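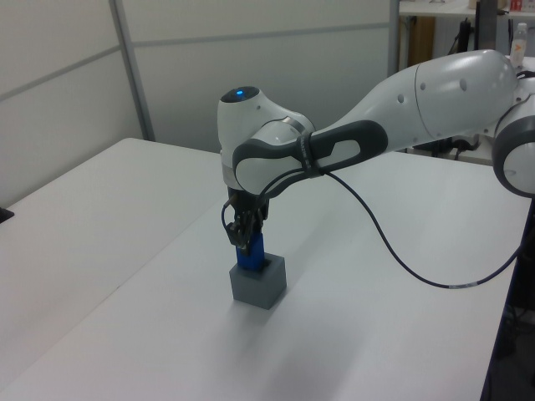
Uneven joint gaps between white table tops after a winter in storage

Posted in Furniture and Fittings, 26 Jan 2018

Gunhild Thoroddsen

I look after the tables in a small rental hall. They are Drisance folding tables, white melamine over particleboard, with a plastic edge band glued on all four sides. They spent December in an outbuilding without heat. Now that they are back inside, several of them no longer meet cleanly when placed end to end. The gap is close to nothing at the two corners and wide enough in the middle to take a coin, or the other way around.

The legs have screw feet and I have leveled them with a spirit level both ways. The gap did not change. The edge band is also lifting in places, mostly near the corners. A finger run along the underside near those spots finds the board slightly swollen.

I would like to know three things. Will the boards go back to their original size if I leave them alone? Is it safe to reglue the band now, or should I wait? And can the swollen part be planed or sanded without making matters worse? Replacement tops from the maker are 129 each, and I would prefer to avoid that for more than one or two of them.

Haken

Particleboard takes up moisture at the edges much faster than through the faces, because the melamine is close to watertight and the edge is only as good as the band and its glue. Partial recovery is normal. Full recovery is not. The wood particles shrink again as they dry, but some of the resin bonds between them have broken by then and the board stays thicker than it was. Expect most of the change in length and width to go away and perhaps half of the change in thickness.

Before doing anything, let the tops dry. Stand them on their long edges on battens with space between them for air to pass, and do not lean them on a radiator. A face that dries faster than the other will cup the board, and a cupped board is harder to deal with than a swollen one. Give it three weeks at normal room temperature. If you own a pin moisture meter, test on the underside near the edge and again in the middle, and start work when the two readings agree within 2 points. The absolute number matters less, as most meters are set up for solid softwood and read wrong on particleboard.

Regluing wet board wastes the glue. Wait.

When it is dry:

Warm the loose band with a household iron on a low setting, through a sheet of baking paper. If the original adhesive is hot melt, it will soften and you can press the band back with a block of scrap wood wrapped in cloth. Hold until cool. If it does not soften, peel the band back as far as it comes easily, scrape both surfaces, and use contact adhesive. Apply it thinly to both sides and leave it until it no longer sticks to a knuckle before you close the joint. There is no sliding it into place after that, so line it up at one end first.

Trim any overhang with a sharp chisel held flat on the face, cutting toward the board. A file also works but takes longer and tends to burnish the melamine.

Do not plane the swollen part on the top face. The melamine layer is very thin and you will be through it on the second stroke. On the underside you can sand lightly where the top bears on the frame, provided you seal the bare patch afterward with two coats of varnish — any clear interior varnish will do.

Tuder

had the same with ours, just turned them around so the bad ends faced the wall. no one noticed

also check the hinges, ours had a bent one and that was half the problem

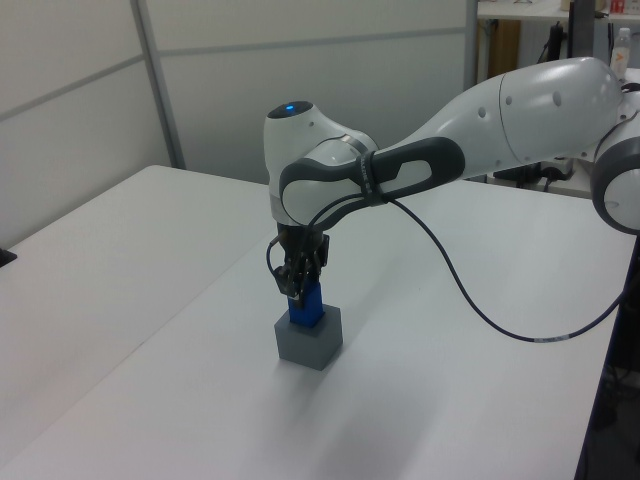

and if you do buy new tops, measure the old ones first, the size in the catalog was a bit off for us

Goodwin

I agree with Haken on the drying and on the iron. I would add a test for the gap itself. Lay a straightedge along the end of each table. If the straightedge rocks, the end has swollen outward in the middle, and drying should reduce it. If it touches at both corners and shows light in the middle, look at the corners first. A lifting band packed with old glue will hold two tables apart even when the boards are true.

Check the diagonals as well. Measure corner to corner both ways on the underside. If the two figures differ on a table that was stored on its side, I would suspect the frame and loosen the screws before blaming the top. Leave them loose overnight with the table upright, then tighten them in opposite pairs.

For next winter, seal the edges from below, run a bead of clear silicone where the band meets the underside, and store the tables flat with the bottom one raised off the floor. A concrete floor in an unheated building stays damp long after the air feels dry.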